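Speaker notes – Clearing a relative's home
Pongate library, evening talk, 7 pm start

Slide 1. Opening
Thank Nayeli Carrillo for setting up the room. Say who I am: I spent most of last April emptying my aunt's flat in Patden, and kept a list as I went. The list came to 1,779 lines. Pause.
Most of what follows comes from getting things in the wrong order the first time.

Slide 2. Before you touch anything
Find the will, the keys and the insurance papers. Tell the insurer if the place is empty, as many policies change after a set number of days. Redirect the post. Read the meters and write the figures down.
Don't start with the photographs. We did, and lost a weekend.

Slide 3. Medicines
Go through the bathroom, the bedside drawer and the kitchen. Check handbags and coat pockets too. Keep tablets in their boxes, so the pharmacist can see what they are. The name may be in small print, or in more than one language – levofloxacin capsules, on the slide, are an antibiotic. Everything goes back to a pharmacy. Not down the toilet, not in the bin, and not to a neighbour who takes the same thing.
Sharps are separate. Ring the council or the surgery.
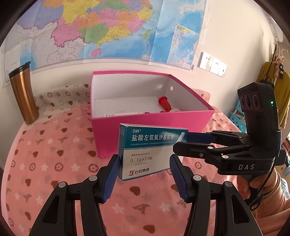

Slide 4. Paper
Three piles: keep, shred, ask. The ask pile will be the biggest. Bank statements, pension letters and tax papers stay until the estate is settled. Kamran Khattak lent me his shredder and it overheated after 20 minutes, so plan for breaks.

Slide 5. Small personal things
Combs, glasses, purses, the things from the top of the dressing table. They are worth very little and take the longest. Give each person in the family one box and let them fill it before anything goes to charity.
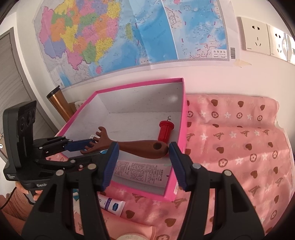
Set a date for the boxes to be collected and put it in writing. Ours sat in my hall for two months. If two people want the same item, leave it out and come back to it at the end.

Slide 6. Furniture and costs
Check for fire labels on sofas; charity shops won't take them without. We paid roughly £300 for the final van load. Get the price in writing and ask where it all goes.

Slide 7. Questions
Handouts are by the door. Leave ten minutes. Someone will ask about pianos – see back of sheet.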